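What should I ask at a robot kitchen open day?

Posted in Home & Kitchen > Gadgets and Automation
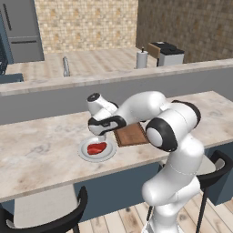
Eduard Kopecký asked whether I meant the Wosside open day or the one at Wiststead, and fair enough, I forgot to say. It's Wosside, in June. I'm editing this post so people quit asking!

So the background. My sister signed the two of us up for an open day at Paulík, a company that works on robot arms for kitchens. They do part of it on a big screen in simulation and part of it with a real arm, and then there's a half hour at the end where you can ask the staff whatever you like. I cook a lot, I know next to nothing about robots, and my sister knows even less than I do (she's going for the snacks).

What I'm after is questions that will get me a real answer. Last year I went to a smart home evening and asked "is it safe?" and the guy said "very safe" and that was the end of my turn. I'd like to do better this time. I mainly want to know about raw meat, because the invitation says the demo is getting a steak onto and off a plate, and my first thought was who washes the fingers. I'd also like to know if it can work in a kitchen where people leave stuff out, because mine is never tidy and I'm not going to start now.

Also, is it worth staying for the whole thing? It starts at 4 and the invitation doesn't give a finish time. And can you bring kids? My nephew is nine and would lose his mind over this.

Thanks in advance, and sorry it got long.

Wiesława Adamczyk
205 people found this helpful

I went to the Wiststead one with my book club, of all things, and it was the same company and I think pretty much the same program, so take this as close but not gospel.

Ask to see it fail. I'm serious. I sat there for twenty minutes watching everything go right on the screen, and then a woman in the front row asked what happens when the meat slides, and the young man running it got so much more interesting! He pulled up a bunch of runs where the arm had pinched the steak too far to one side and it flopped over the rim of the plate. He explained that soft food is hard for them because it changes shape when you squeeze it, and that in the simulation they have to decide how floppy to make it. A real steak doesn't read the settings, he said. I learned more from that than from the whole slide show before it.

On the raw meat, I asked that one myself. The answer I got was that for the screen part there's obviously nothing to wash, and for the real arm that day they were using a rubber steak. So I said okay, but in somebody's house? And he told me they were testing fingers you can pop off and put in the sink, and they hadn't settled on anything. I appreciated that he didn't try to sell me something. Ask again at Wosside, they may be further along by now.

For your messy kitchen question, be specific. Don't say "clutter." Tell them what's on your counter. I said I keep a mail pile and a fruit bowl and a charger cord that goes across everything, and they took it seriously - the cord especially. Then ask them to move something in the simulation while you're watching. They slid the plate over a few inches for us and ran it again, and it took two tries to get lined up. That was my favorite part of the afternoon.

A few other things I wish I'd asked:

How many times did you run this before you showed it to us? (My friend asked and the answer was 769, which made us all laugh, but he said that was a small number for them.)

What did the arm get wrong that you didn't expect?

Who is this for? I was thinking of my mother, who can't grip a pan anymore, and I never got a straight answer about price or who they have in mind.

Stay to the end if you can. Ours wrapped up a bit after 6, and the people who hung around got to press the stop button on the real arm, which is sillier and more satisfying than it sounds. There were kids at ours and they were fine. They do make you stand behind a line on the floor when the arm is on, so if your nephew is a toucher, have a talk with him in the car.

Eat first. The snacks were pretzels. Sorry to your sister.

Eduard Kopecký
2 people found this helpful

Wosside parking is terrible, use the lot behind the library.

I'd ask if it can handle a knife. Everybody wants to see it pick things up and put them down, but cooking is cutting. I asked at a different company's demo and they changed the subject.

Ginano
Nearly everything is covered up there, so just one thing to add. Find out if the real arm is running on what it learned in the simulation or if somebody is steering it from a laptop in the corner. Both are fine, but they're very different demos, and it isn't always announced. I'd ask it politely and early on, so you know what you're watching for the rest of the day.

Also ask what it does when a person reaches in for the plate at the same time. In my house that would happen within the first minute.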